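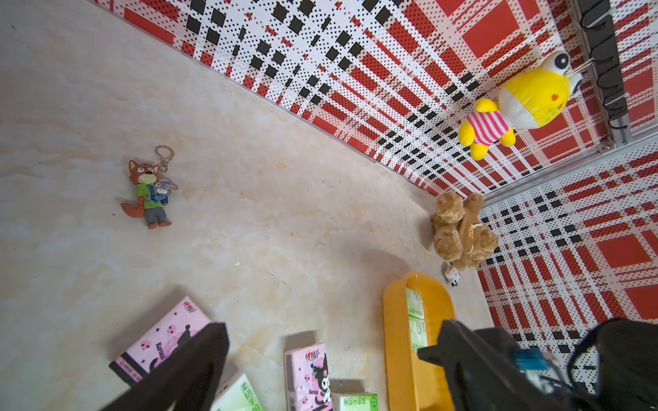 4.2 What goes on the hook and what goes in the tray

Most writing on tidiness assumes that a home has a place for everything and that mess is simply the distance between the thing and its place. Our households were less helpful. Of the objects they listed for us, a good third had never had a place at all. They had a spot, usually near where they had first been put down, and the spot had hardened over the months into something like a right of way.

We divided these objects, after some argument, into hangers, sitters and loose goods. A hanger is anything that ends up on a hook, whether or not it was made for one. Soft toys do well here, being light and unable to object. A sitter is anything that can be propped in a corner and will stay more or less where it is left. Loose goods are the rest: pocket tissues, keyrings, tiny figures of cats, things bought in multiples and things that came free with other things.

The classes are not stable. A keyring figure with a ring and chain attached has every qualification for the hook, and yet in our lists such figures were mostly recorded as lying flat on some surface or other. Keyrings, we were told more than once, are for keys. When we asked which keys, the conversation tended to move on. Van Wyk (this volume) treats the keyless keyring as a small ornament with a handle, and we have adopted her phrase without being able to improve on it.

Trays deserve a paragraph to themselves. A tray is bought in the belief that it will hold one kind of thing. In the Zorwood lists the commonest stated purpose was "bits", followed by "tissues", followed by no answer. Pocket tissues are in some ways the ideal contents. They are flat, soft, all much the same size, and they come in wrappers bright enough that the owner feels something has been arranged. They also arrive in larger numbers than any tray was chosen for, and the surplus settles next to it. We call this the apron of the tray. Every tissue tray in the May lists had one, and in only 5 cases did the respondent count the apron as untidy. The others held that a pack lying beside the tray was, for practical purposes, in the tray.

We take this view seriously. It suggests that a tray works partly by marking a neighbourhood, and that its raised sides matter less than its colour. Yellow was much praised. One respondent in Stilthorpe said she could find her yellow tray "in the dark", a claim we didn't test.
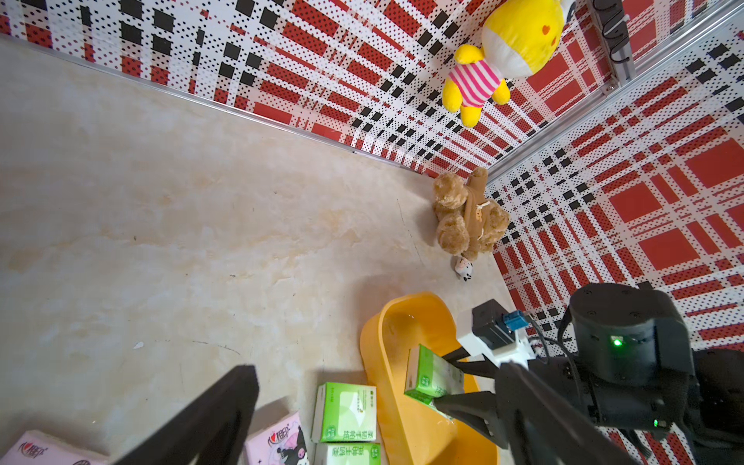
Grovance Papers on Household Order, Vol. 24, No. 5, p. 100

Figure 3. Hanger, sitters and loose goods in a plaid corner. The green-and-white tissue pack held over the floor is, for the purposes of our count, neither in the tray nor in the apron.

Figure 3 has all three classes within reach of one another, and it raises the main difficulty with our scheme, the pack in mid-air. Coders were told to give every object one position. Two of them wrote "tray" for this pack, on the grounds that the tray was plainly the nearest respectable address. A third wrote "floor", and the fourth left the box blank and added a note to say that the question was unfair. We have sided with the fourth. Of the 700 positions coded for this section, 24 were set aside for the same reason, and we would sooner lose them than guess at anybody's intentions.

The bear caused less trouble. All coders made it a sitter, though one wished to record that it was slumping, and asked if there was a code for that. There wasn't. The tiny white figure beside it was harder. Taken alone it is loose goods by any reading of the rules, but coders kept filing it with the bear, as if it had been brought along. We have let this stand. Small things placed close to large ones were treated as their dependants throughout the Avram lists too, and when a household reported moving the large one, the small one generally turned up in the new spot with no explanation of how it had got there.

The chick is a hanger and was coded as such by everyone. It has a striped shirt, and dressed toys were hung more often than bare ones in our sample. We had hoped to make something of this. The likeliest account is that clothes offer more to catch on a hook, and we report it with some regret.

Wrappers remain to be dealt with. Respondents who owned tissues in both plain and cartoon-printed packs claimed to keep them apart, the printed ones being "for best". The floor in Figure 3 has green-and-white packs and pink ones, a Kuromi design among them, and we can say only that the two kinds are on speaking terms. Section 4.3 returns to the matter of best tissues and to the question, raised by one reviewer, of what they are being saved for.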